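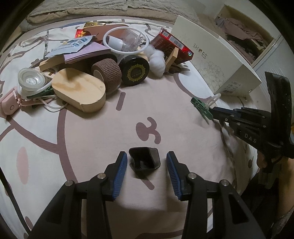 Bedroom clutter sessions: tips for hand-held grippers

Spread the pile over half the bed and keep the near half clear for placing. Pull the sheet taut first. Slack fabric rides up with small parts and spoils the grasp.

Mix the materials. Tins, tubing, cotton wool and clear plastic each close differently under the pads, and a set made only of boxes teaches very little.

Approach with the fingers fully open, pause, then close at an even speed. Dropped items stay in the recording – mark them as a miss and carry on.

With two grippers, move one at a time for the first 20 takes. Crossed arms hide the object from both views.

Reshuffle every 5 takes. Efua Dankwa's Grurbridge sets run to 100 takes per pile, with the colour of the sheet noted in the log.

Wipe the pads between piles. Cotton fibres collect in the ridges.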